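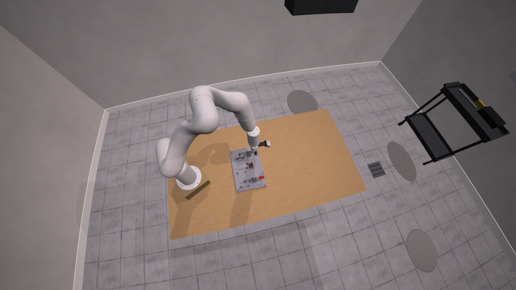 Seasonal movement in tabletops was logged at the Nitora and Lekex workshops from September on. Readings every Thursday, same hand, same caliper. Both shops heat with forced air, so the drop in humidity is steep once the heating comes on. Width is what moves. Length hardly at all, and we left it out of the model. With the grain running along the longer side, as on the tabletop in Figure 1, nearly all of the change falls on the short dimension. Tops were 780 mm wide at the start, 13 from each shop.

Moisture content was taken at six points per top, then averaged. Two tops dropped – one split, one sold by mistake. The Lekex set shrank earlier than the Nitora set, which we put down to the door at Lekex being left open less
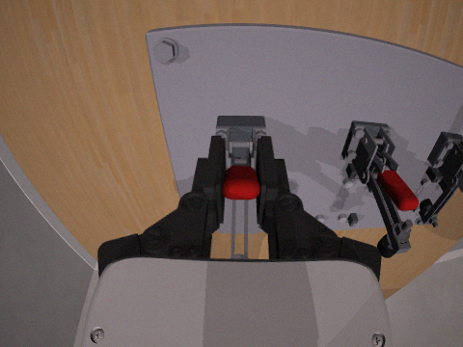
and to the finish. Oil on one side only in most cases. Moura (Reinaldo Moura, personal communication) reports the same in a run of 50 benches at Skerkisix, though his were finished on both faces and still cupped. We can't explain that one. The Orbán correction was tried and made little diffrence.
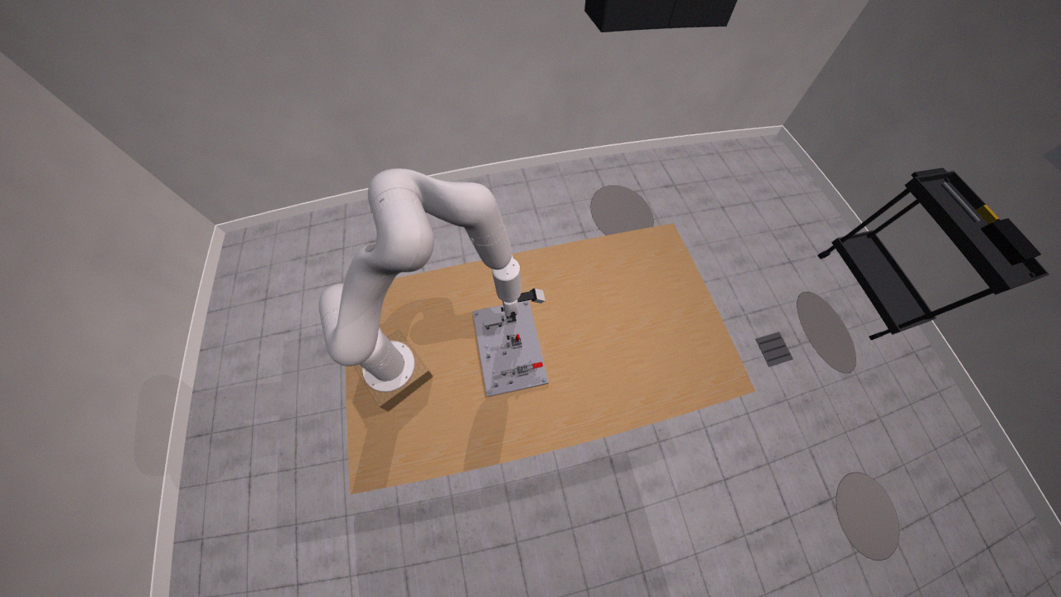 3.2 Limits of the data
One winter only. No readings over the holiday closure, so the driest stretch is probly missing. Species was recorded from the supplier's invoice, not checked. A second season is planned – results to follow.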